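Skurkon Hand Gripper, teaching tool for household tasks
Set with two-finger gripper, wrist camera mount and recording software 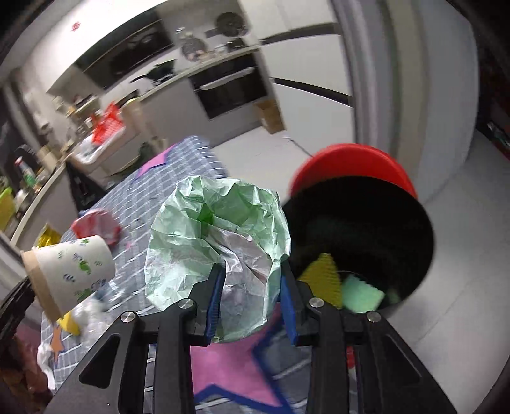
The Skurkon is held in the hand like a pair of tongs. You do the task yourself, in your own kitchen or workshop, and the tool records what the fingers and the wrist are doing. Later the same movement can be used for training a robot arm which has the same fingers. For the recording no arm is needed on site.

We developed it for tidying work: picking up trash, sorting small things, clearing a table, putting objects in a bin. Soft and crumpled items are difficult to teach with a joystick, and our customers told us many times that they lose patience with it. With the gripper in the hand most people work at nearly normal speed after a short practice.

What is in the set
Hand gripper with black frame
One pair of blue ridged finger pads, mounted
One spare pair of pads
Camera mount for the wrist side (camera is ordered separately)
USB cable, 2 m
License for the Nisen recording software, one computer

Technical data
Weight without camera: 598 g
Length: 197 mm
Finger movement: parallel
Connection: USB-C
Article number: SK-31

Recording a task
Connect the gripper, start Nisen and wait for the green light in the program window. Open and close the fingers completely one time, so that the zero position is stored. Then press the trigger button and begin. Each demonstration should contain one task from start to finish, for example one piece of wrapping paper from the table to the bin. Keep the fingers inside the camera view when you turn the wrist. If you drop the object, please do not delete the recording immediately. Mark it as "recovery" and pick the object up again, these recordings are useful in training.

Change the place of the bin and the objects between demonstrations. A policy trained with everything in the same position will usually fail when the bin is moved by a hand's width.

Remote control
The gripper can also be used as a leader device. The robot arm then follows your hand directly. For this mode you need the Aaltonen base station, and the arm must have its own emergency stop within reach of a second person. We do not recommend this mode for the first day.

Care
The pads can be removed and washed with warm water and a little soap. Please do not use alcohol, it makes the surface hard. Change the pads when the ridges are worn flat. The screws of the linkage should be checked every month.

Delivery and questions
Orders are sent from our workshop in Bratwood. In July the workshop is closed and orders are collected until we return. Technical questions are answered by Hannelore Koller, questions about licenses and invoices by Yasir Baloch. Schools and universities can ask for a loan set for two weeks.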